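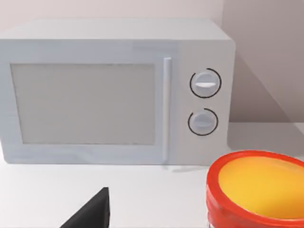

A white countertop microwave oven, shown in a computer rendering

Reheating is the warming of food that has already been cooked, usually so that leftovers can be eaten at a later meal. It is one of the most ordinary jobs in any kitchen, and people have been doing it for as long as there have been pots big enough to hold more than one supper.

Before small electric appliances became common, leftovers went back onto the stove or into a slow oven, often with a splash of water or broth to keep them from drying out. Soups and stews take kindly to this treatment, and many cooks will tell you, with some feeling, that a stew is better on its second day. Bread and pastry are fussier, and do best in dry heat, which brings back the crust.

Microwave ovens heat food chiefly by stirring up the water molecules in it. They are quick, but the warmth can be uneven, so it helps to cover the dish, stop partway through to stir, and let everything stand for a minute or so before eating. Thick pieces are best cut smaller or spread out in a ring.

Leftovers should go into the refrigerator within 2 hours of cooking, in shallow containers, and should be steaming hot all the way through when they are served again. Cooked rice deserves special care, as certain bacteria in it form spores that survive boiling and can grow if the rice sits out.

Customs vary a good deal from place to place. In the hill town of Plelau, the evening meal on the day after a wedding is made up entirely of reheated dishes, and guests are expected to bring their own bowls. The food writer Xóchitl Pacheco gathered 11 household methods for warming tortillas in her book Villalobos Kitchens, ranging from a bare gas flame to a damp towel in a covered basket, and she gives each of them the same patient attention.

See also: Leftovers, Food storage, Casserole, Bread pudding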